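Kono Valley Packhorse Trail

The Kono Valley Packhorse Trail is a long-distance walking route on which visitors travel in the company of a packhorse, which carries the bags, the tent and, on most days, a very large lunch. It runs for 50 miles from the market village of Uline, at the foot of the valley, up to the old salt store at Tellness, and most people take 7 days over it, though there is really no need to hurry, and those who do tend to wish afterwards that they had stopped longer by the river.

History

Horses have been carrying goods up the Kono for a very long time indeed. The first written mention of the path comes from 1711, when the parish of Uline paid for a stone bridge so that the salt carriers would no longer have to wade across in spring. The bridge is still standing (it is narrow, and a loaded horse fills nearly all of it). Salt went up the valley, and wool and cheese came down, until the railway reached Tellness from the other side of the hills and the carriers gradually gave up the trade and turned to farming.

The path was then half forgotten, apart from the stretches that farmers used for moving sheep. Its return as a holiday route owes most to Elfriede Moser, a riding teacher who came to the valley for a summer and stayed for the rest of her working life. She walked the whole way with two ponies, asking at every farm whether guests might be allowed to sleep in the barn, and she wrote down the answers in a notebook that became the first guide to the trail. Several of the farms in it still take in walkers today, and one or two still serve the same plum dumplings she wrote about so fondly.

Route

From Uline the path follows the river through water meadows and orchards, with easy, level walking that gives horse and walker time to get used to one another. After the stone bridge it climbs through beech woods to the hamlet of Doãn, a cheerful little place with a bakery, a chapel and a paddock where the horses are rested for a night. Beyond Doãn the country opens out into high pasture, with wide views on a clear morning and a good deal of wind on most of the others. The last day is a gentle descent to Tellness, where the salt store now serves as a hostel and tea room.

The horses

Most of the trail horses are sturdy, short-legged animals of mixed breeding, chosen for patience more than for looks. They are led and never ridden, and a fully grown horse carries around 50 kilograms, shared evenly between two panniers. Guests are taught to groom, feed and load their horse on the afternoon before they set out, and children are very welcome to help with the brushing. The horses go home from Tellness by lorry, and have a good rest in the meadow before their next party.

Season and lodging

The trail is open from April until the first snow on the high pasture. Nights are spent at farms along the way, in simple rooms or in the hay, and supper is normally eaten with the family. Suitcases and anything else that isn't wanted on the path can be left at Uline before setting out. 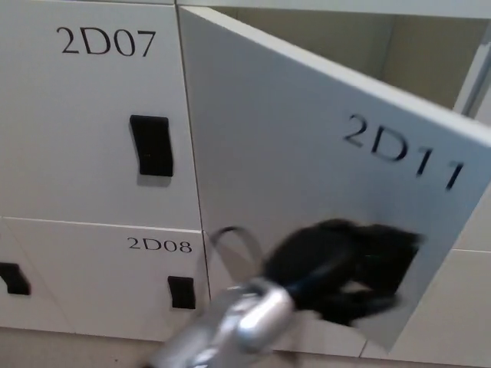

Walkers coming back from Tellness can take the valley bus, which stops in the square at Uline, a short stroll from the stables. Dogs are allowed on the lower part of the route as far as Doãn, provided they are kept on a lead and are used to horses, but they are not taken on the high pasture while the sheep are out grazing.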